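Progress report on the Harkeo youth basketball program

Prepared by the program office, Balow Sports Association
For the Escobar Fund, second reporting period, up to the end of October

1. General situation

With this report we inform the Fund about the work done in the second period of the grant. The program continues in both towns, Balow and Prornov. The training groups started in the first period are all still running, and in Prornov we opened one more group for girls under 14. At the moment 241 players are registered in the program. At the close of the first period we expected to be a little under this number, so we are satisfied with it, although the growth is not equal in the two towns. Balow is almost full. Prornov still has free places in the older groups.

The season in the regional youth league began in September. We entered two teams, one under 16 and one under 18. The under 16 team has won more games than it has lost and plays a fast game, with many points from steals. The under 18 team had a difficult start. It lost its opening games by large margins, mostly in the last quarter, and the coaches believe the reason is physical condition and not skill. From October this team has one extra conditioning session per week, in the morning before school. The last games were closer. We do not want to promise a result in the table, but we expect that the team will be more competitive in the second half of the season.

2. Training and coaches

The coaches follow the common training plan that was approved by the Fund at the beginning of the grant. Each group has a block for shooting, a block for defense and a block of small games, three against three or four against four. We found that the plan was too heavy on defense for the youngest children. They lost interest and the parents told us so. We changed the order, so that the small games come earlier in the session, and attendance of the youngest became better after this change.

The coaching course for assistants took place as planned. It included first aid, basic rules for working with minors, and the use of the game statistics form. All assistants who began the course have finished it. One of them moved to another city afterward and we are looking for a replacement for the Prornov hall.

3. Hall and common areas

The hall in Balow is in good condition. The floor was cleaned and the lines were painted again before the season. Both baskets at the north side received new nets. In Prornov the situation is more complicated, because the hall is shared with the volleyball club and our hours are late in the evening. We wrote to the town about this and received an answer that the schedule will be reviewed after the winter break.

The heating in the Prornov hall failed for part of October. Sessions were moved to the school gym, which is smaller, and the full-court exercises were not possible during this time. The repair was paid by the town and had no effect on the grant budget.

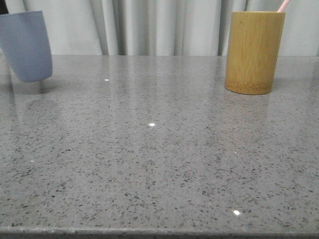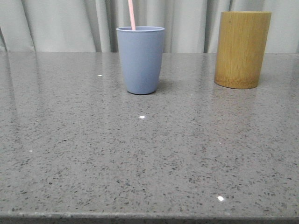
Gray stone countertop; the second picture shows it with a blue cup.

4. Players and families

We hold an open hour for parents once a month. Attendance is good in Balow and weak in Prornov, and we will try an earlier hour there. The questions of parents are mostly about transportation to away games and about school work during the season. For the second topic we agreed with the coaches that a player can miss one session before an important exam without losing the place in the team for the next game.

We had no serious injuries in this period. There were several sprained ankles and one broken finger, and all these players have returned to training. Injury reports are kept at the office and can be sent to the Fund if they are needed.

5. Budget

From the amount planned for equipment, which was 2000, we have used 996. This went to balls, training vests, and two sets of cones. The remaining amount is reserved for the second half of the season, mainly for game uniforms for the new girls' group. We received offers from several suppliers and the prices are higher than we calculated last year. If the difference is too large, we will ask the Fund for permission to move a small sum from the travel line, where we are spending less than planned.

Coach payments were made on time. Receipts for this period are attached in a separate folder, in the same order as in the budget table.

6. Plan for the next period

The main event will be the winter tournament in Balow. We have confirmed the hall and the referees. Invitations were sent to the other clubs of the league and we are waiting for two answers. The format will be short games with a running clock, so that every team can play several times on the same day.

We also plan to repeat the fitness tests from the beginning of the season with the under 16 and under 18 teams and to include the comparison in the next report. The new group in Prornov will play its first friendly game in this period, against the girls from Balow.

The request about the training hours in Prornov remains open. We will inform the Fund when we have a decision from the town.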